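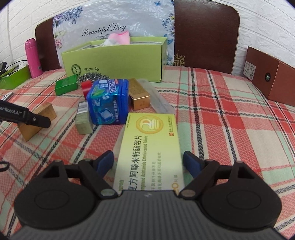
Unit 6: Oral Solid Dosage Forms — Coatings and Release
Grinville Technical Program, Pharmacy Support Track

6.1 Scope

This unit covers coated tablets for oral use: film coats, sugar coats and enteric coats. Capsules and multi-particle systems are in Unit 7. Review the pH table from Unit 3 before the Monday lab.

6.2 Terms

Core: the compressed tablet before coating.
Film coat: a thin polymer layer, used mainly for taste, color or protection from moisture.
Sugar coat: a thick layer built up in many passes. It adds noticeable weight and takes far longer to apply.
Enteric coat: a polymer layer that resists stomach acid and dissolves at the higher pH of the small intestine. Labels may say "enteric-coated," "gastro-resistant" or "delayed-release."

6.3 How an enteric coat works

The usual polymers carry acid groups. At low pH these groups stay un-ionized and the film does not dissolve. As pH rises, the groups ionize and the film swells and breaks down. The threshold depends on the polymer; many grades fall between pH 5.5 and 7.

There are two common reasons to use one. Some drugs break down in acid, and some irritate the stomach lining. A third case is digestive enzymes such as pancreatin, which lose activity in acid and are needed further along.

Delayed release is not the same as extended release. A delayed-release tablet may give up its full dose quickly once the coat is gone. Students mix these up on every written test.

6.4 Handling

Do not crush, split or chew an enteric-coated tablet unless the product labeling allows it. A broken coat exposes the core to acid. Antacids taken at the same time can raise stomach pH enough to open the coat early — check the leaflet for spacing.

6.5 Worked problem

The Stimen pan coater holds a batch of 2000 tablets. Total core weight is 484 g. The target coat is 20% weight gain.

Mean core weight: 484 / 2000 = 0.242 g
Coat solids on tablets: 484 x 0.20 = 96.8 g
Mean coated weight: 0.242 x 1.20 = 0.2904 g

Spray losses are ignored. Repeat the calculation with a 10% loss of solids and show all steps.

6.6 Reading

Kinnunen course reader, chapter on polymer films. Skip the section on solvent recovery.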